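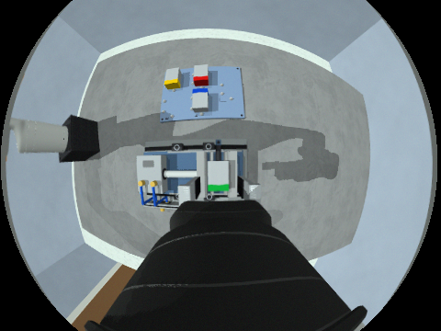
Simulated work cell, gripper view: fixture and plate with banded cubes.

Progress Report to the Grastberg Equipment Fund
Project: Horgan Cell Planning, Dinport Technical Center
Reporting period ending in May

Work during this period was directed at the purchase plan. The layout of the cell has been modeled in full, and the project team has completed 600 simulated runs against it. No hardware has been ordered.

The runs led to one change in the equipment list. The original request named a longer mounting rail for each arm. The shorter rail gave enough reach to the plate and the fixture, and the longer item has been withdrawn. The amount released, up to 80 hours of shop time, will be moved to fixture assembly.

Rundeo has supplied a written quotation for 2 arms with grippers. It does not include spare finger pads or on-site training, and a revised version has been requested. The quotation for floor anchors is still outstanding.

The Fund is asked to approve the transfer of shop time before the purchase order is issued. Line 151 of the budget has been amended accordingly and is attached.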